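The blue caddies

I own a computer case that weighs more than my first bicycle and holds what I can only describe as my entire adult life in tax returns, blurry concert videos and recipes I scanned and never cooked. Over the holidays it ran out of room. My solution was to ignore it until 10th January, when it stopped letting me save a spreadsheet. The spreadsheet was a list of things I meant to get done this year. Cleaning out the computer was on it.

I bought the case used from a man named Gholamreza Jalali, who was closing an office in Poltberg and wanted the stuff gone by lunch. He threw in a shoebox of drive caddies, light blue, the kind of blue you get on hospital curtains. I said I'd never need that many. He gave me a look I now understand.

For anyone who has been spared this hobby, a caddy is a plastic frame that goes around a hard drive so you can slide the drive into its bay without a screwdriver. That's the theory. In practice the plastic gets stiff with age, the drive goes in crooked, and you end up pressing on the thing with your thumbs while saying encouraging words through your teeth. Mine have a habit of seating perfectly on one side. The other side floats free, like a dog deciding whether to get in the car.

I started by pulling everything out and lining it up on the table, and then I made coffee and looked at it for a while. Old drives have no outward sign of what's on them. I used to label mine with masking tape, but past me had a sense of humor, so the labels say things like STUFF and MORE STUFF and, in one case, NOT THIS ONE. I kept that one. I have no idea what it's warning me about and I'm not going to be the person who finds out.
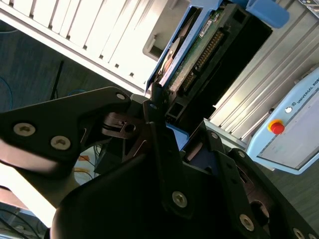

My sister-in-law, Edith Pacheco, thinks all of this belongs in the cloud. She pays a few bucks a month and her photos live in some building she'll never see. I pay nothing a month, unless you count the drives, the electric bill and the replacement power supply, and my photos live next to the vacuum cleaner. We've agreed not to bring it up at dinner.

The copying took most of the weekend. One folder had 767 photos in it, nearly all of them from a single trip in May, nearly all of them of the same lake. I sat down to delete the duplicates and got through maybe a dozen before I started having feelings about the lake. They all stayed. I did throw out 115 copies of a printer driver for a printer I gave away years ago, so don't tell me I can't let go of things.

A few notes for my own future use, as I will certainly be back here:

Take hold of the caddy when you carry a drive. The underside has the bare green circuit board on it and your fingers have been in the pretzels.

Push until it stops, then check that it stopped for the right reason.

Turn the computer off first. I know. I know!

If the tab on the front won't move, leave it alone for ten minutes and go do something else. I've snapped two of those tabs and both times I was hungry.

Also, dust. The vents along the side of a case will collect a gray felt that you could probably sew into a hat. I went at it with a paintbrush and then had to vacuum the table, the floor and the sweater I was wearing.

I have roughly 120 gigabytes free now, which I expect to last me until somebody in the family has a birthday party. There are still caddies left in the shoebox. I've written new labels in actual marker this time, with dates on them, except for NOT THIS ONE, which went back on the shelf with its tape still on.

Next weekend is the cable drawer. I opened it just to check and something in there was coiled around the handle of my good scissors, so I closed it again.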